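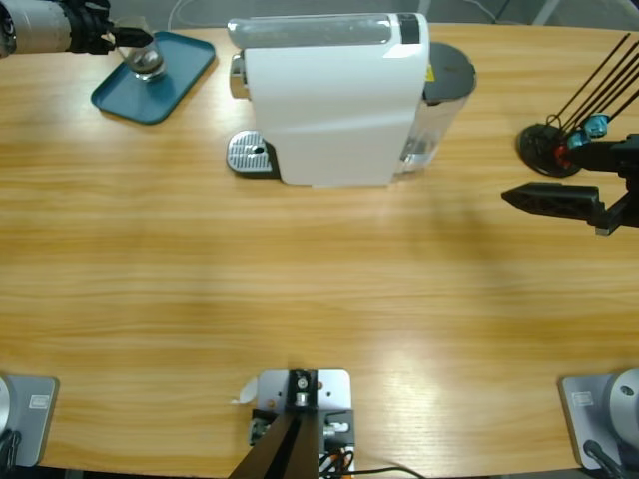 Sketbridge Shared Workrooms — users' meeting
Minutes, Sat 14 June, coffee table end of the main room

Started late, keys. Minutes from May read out, one correction (the blinds are Plistbridge's bill, not ours), otherwise passed.

1. Coffee machine
White capsule machine stays on the table. Motion to go back to the filter pot did not get a second.
Capsules: 533 used since the May meeting. More than budgeted. Talavera will do a better price per box but only on orders of 3,000. Long talk about where 3,000 capsules would go. Cupboard under the stairs is damp. Left open, to be priced again at half that if Talavera will split it.
Price per cup unchanged for now. Tin to be emptied Fridays.

2. Water tank
Clear tank on the machine, so level is easy to see, people still walk off and leave it low. Agreed — whoever finds it low fills it. Lid goes back on after. Jug only, do not carry the tank to the sink accross the room. Floor by the door was slippery twice in May.
Request for a filter jug. Multenora has one in their catalog, price to be brought next time.

3. Drip tray
Metal tray under the spout to be lifted out and rinsed at end of day. Last out does it. Not in the dishwasher. Somebody asked about descaling, instructions are in the drawer with the spare fuses, will be done before the summer break.

4. Glass or mugs
Some want to keep serving in clear glass, looks nice, you can see how full it is. Others say it gets too hot to hold. Mugs also allowed, bring your own, name on the bottom. The thick-bottomed glass stays with the machine and does not go to desks.

5. Teal tray
Complaint that the tray never has a fixed place. Proposal: tray to the left of the machine, glass goes on it when clean. Sugar and spoons not on the tray, they go in the drawer.
Objection that the tray takes up too much table when people want to eat there. Discussed. 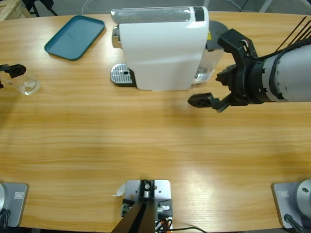
One user said the tray should stay to the left but be squared up with the table edge — otherwise sleeves catch it when you reach for the spout, and she would sooner have it in the cupboard than crooked. Someone else offered to mark the spot with tape. No tape on the wood, was the general feeling. Vote: tray stays left, straight, no tape. Carried, two against.

6. Table top
Rings on the wood. Wipe right away, damp cloth then dry one. No spray. Oil for the table to come out of the May leftover money, Multenora or wherever is cheapest.

7. Any other busines
Window latch still stuck. Plistbridge told again.
Bike in the hallway, please move it.
Capsule recycling bag is full, needs taking to the drop-off before next week.

Next meeting to be posted on the door. Closed at noon.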